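Giltunley Hand-Held Gripper
Set-Up Guide, Section 2: Before You Order

Read this section before anyone signs a purchase order. The brochure price covers the gripper and very little else. Prices are in US dollars and were current in January.

2.1 Work out what you need

1. Write down the objects you plan to pick up. "General handling" doesn't count as an answer. If the list is blank, stop and come back when it isn't.

2. Decide how many grippers will be in use at the same time. Most first orders ask for 10. Most sites we have set up run 5 or fewer, and the rest stay in the box.

3. Price one complete station. The standard kit is $881. With the mount, spare pads, and a year of the Bukilico software plan, the same station comes to $2982.

Note: The software plan renews every year. Put it under running costs, or it will show up later as a surprise.

2.2 Try it on your own parts

4. Ask for a loaner. Sales demos tend to use foam cubes, which almost any gripper can hold. Use your own parts, including the thin ones and the ones with an awkward shape.

5. Close the jaws on a straight stretch of the part, away from bends and joints. A slender rod is a fair test of whether two flat-sided jaw blocks meet it evenly.

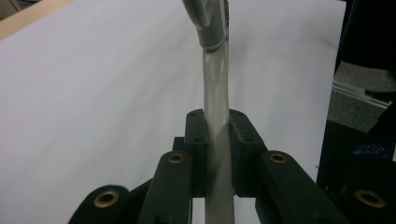
6. Lift, tilt, and set down the part at least ten times. Write down every slip. Do not let the sales rep keep the tally.

7. Check the bushings in the linkage arms before and after the trial. If you can feel side play afterward, ask for the replacement price in writing.

Caution: Keep fingers clear of the arms as well as the jaws. The linkage can pinch.

2.3 Set the budget

8. Add a line for wear parts. The Skurner pad set is sold as "long life," but no hour rating comes with it. Treat the phrase as advertising until you have your own log.

9. Add staff time for training and cleanup. Quotes leave this out.

10. Compare the total with what the job costs you now. If the case only works when every gripper is busy all day, cut the order.

Note: The Sivakumar trade-in offer applies to complete kits only. Keep the box and all screws.

For mounting and first power-up, go to Section 3.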